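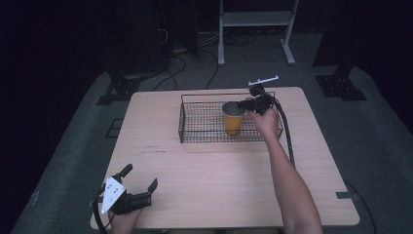
4 min read

Praltcombe Kitchen Words

By Chinyere Bako
2020-06-27

Words for everyday kitchen things, collected from people who live in Praltcombe and the villages on the Sarner side of the valley. The list covers cups, baskets, cloths, pans, leftovers, crumbs, the cupboard under the sink and so on. It was made for people who study local speech, but teachers and family historians have asked for it too, so the files are kept simple.

What is in the folder

words.csv has one row for each answer. There are 600 answers to 200 prompts, unevenly spread. The prompts for bread ends and for tea that has gone cold got a lot of replies. The one for the lid of a butter dish got two, and they were the same.

prompts.csv has the wording of each prompt as it was read out. A few were changed in December after people misheard them. The old wording is kept in the column old_text.

places.csv gives the place names used in the other files. Farms and single houses have been moved up to the nearest village.

notes.txt is typed up from my notebooks. It is rough and has not been checked against the other files.

Columns in words.csv

answer_id -- a number, not in any useful order
prompt_id -- matches prompts.csv
word -- the word as given, in lower case
said_as -- how it sounded, in ordinary letters
place -- where the speaker grew up, which may not be where they live now
age_band -- young, middle or older
still_used -- yes, no, or "only my mother"

The last value was meant to be cleaned up. So many people said it that I left it in.

How the words were gathered

Most answers came from visits to people at home. I read the prompt aloud and wrote down the first word offered, then any others. If a speaker asked what I meant, I pointed to the thing if there was one in the room. I tried not to say "cup" or "mug" before they did, as the split between those two is one of the more interesting parts of the list. Older speakers in Praltcombe tend to keep "mug" for something with straight sides and call anything that narrows towards the bottom a "cup", handle or no handle. On the Sarner side the two words are used for the same things.

A smaller set came by post. Those rows have said_as left blank unless the writer explained the sound. Some explained at length, and the explanations are in notes.txt.

Spelling

Few of these words have a settled spelling. I used the one the speaker preferred, if they had a view. Otherwise I followed the Cotosau word list, which covers the next valley and uses double letters freely. That means "skebb" and "skeb" both appear for an open basket. They should be treated as one word.

Known problems

Young speakers are thin on the ground in this version. Most of the people who were at home in the daytime were retired.

The place column is wrong for some of the postal answers, where I took the address on the envelope before I thought to ask where people grew up.

Prompts about washing day overlap with prompts about cloths, and some speakers gave one answer for both. It has been entered twice.

Swear words have been kept. There are not many, and nearly all are for the drawer that sticks.

Names and privacy

No names are stored. Please don't try to work out who gave an answer from the place and age band. In the smaller villages it would not be hard.

Opening the files

Any spreadsheet will do. The files are plain text with commas, saved as UTF-8. The Ojo reader also opens them, but it drops blank cells at the end of a row, so check still_used afterwards.

Using the list

You may copy, print and share it for any purpose. Please name the list and the version, which is 2. Version 1 had the place column in a different order and should be thrown away.

Corrections are welcome, and so are missing words -- particularly for anything to do with jam.

Related

Cotosau word list, with map
Field and gate names on the Sarner side
Praltcombe weather sayings
Notes on reading prompts aloud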